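Student Projects > Robotics > Final Reports
Last updated: 07/02/2021
6 comments · 18 shares

Five-Finger Hand or Two-Finger Gripper? What I Learned From Grabbing the Same Bottle All Spring

I came into this project pretty sure the hand would win. It has five fingers, it looks amazing, and everybody who walks into the lab wants to shake it. The plain two-finger gripper looks like something off a pair of barbecue tongs. So my plan was to spend a few weeks proving the obvious and then go do something cooler with the rest of the semester. That plan lasted until March.

The question was simple enough: on our two-armed setup, which end piece is better at picking up an ordinary plastic bottle from a tabletop and putting it back down where you asked? I swapped the right arm between the hand and a Plavitz two-finger gripper and left the left arm alone the whole time. My advisor, Kamarul Setiawan, made me pick one task and stick with it, and I complained about that a lot (sorry, Kamarul).

What I did

Each end piece got 200 tries. One try was reach, close, lift, move over, set down, let go. A try counted as good if the bottle was still standing at the end and no part of it was off the target patch on the table. If I had to jump in and catch it, that was a fail, even when I caught it really nicely.

I ran everything through the Tornwood controller first, because that's what the lab already had set up. Halfway through I tried the Igwe one as well, and ended up throwing out all my early numbers and starting over on it. The Tornwood box is fine for moving the arm, but it sends finger commands in bursts, so the fingers would sort of stutter shut — you could hear it, tick tick tick — and the bottle would get nudged before the grip was closed. The Igwe closes them all in one smooth go. I wish I'd tested that in week one! Counting the thrown-out runs and the practice ones, I did 537 tries in total, and I think I can hear that bottle in my sleep.

How it went

The gripper dropped or tipped the bottle 18 times out of its 200. The hand failed 20 times. So much for the obvious! That gap is way too small to say one beats the other, and I'm not going to pretend it does.

What surprised me was how differently they fail. The gripper mostly messed up on the way in. If the arm was a little off to one side, one finger touched the bottle first and pushed it over, and that was that. Once it had the bottle, though, it had it. The hand was the other way around. It's very forgiving on the way in, since the fingers curl around the back and kind of gather the bottle toward the palm, and I could be off by roughly the width of my thumb and still get a grip. Then it would go wrong at the release. The fingers don't all open at the same moment, and the last one to leave drags the bottle with it.

I spent a whole week on that release. Opening slower made it worse. Opening faster was a bit better but scary. What finally helped was moving the thumb off first, waiting a beat, and then opening the rest, with the wrist held still until everything was clear. I got that idea from watching myself put down a glass of water, which I did so many times that my roommate asked if I was okay.

Grip height matters too. Down low, the hand bumped the table with its little finger. Up near the cap there isn't much to hold. The upper middle was the sweet spot for the hand, and the gripper didn't much care as long as it stayed on the straight part.

Where the camera comes in

I used the head camera for all the runs and a cheap Rurholm side camera for some of them. From the head view, the hand hides a lot of what it's holding, so the controller is basically guessing how far around the fingers have gone. With the side camera on, I could tell a good grip from a bad one before the lift. I only added it near the end, so I don't have enough runs to give it a fair score, and that's the part I'd most like to redo.

If you're picking this up next semester, start on the Igwe controller, set the side camera up before you do anything else, and write down the thumb timing each time you change it. I didn't for the first week and had to work it all out again.

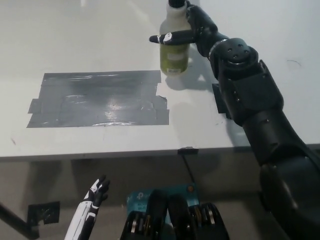 I'd also try a half-full bottle. Mine had the same amount in it for every try, and I'd guess the release trouble changes quite a bit once the weight can slosh around. The run logs and my settings are in the shared project folder under my name, and the notes on thumb timing are in the file marked "release," second tab.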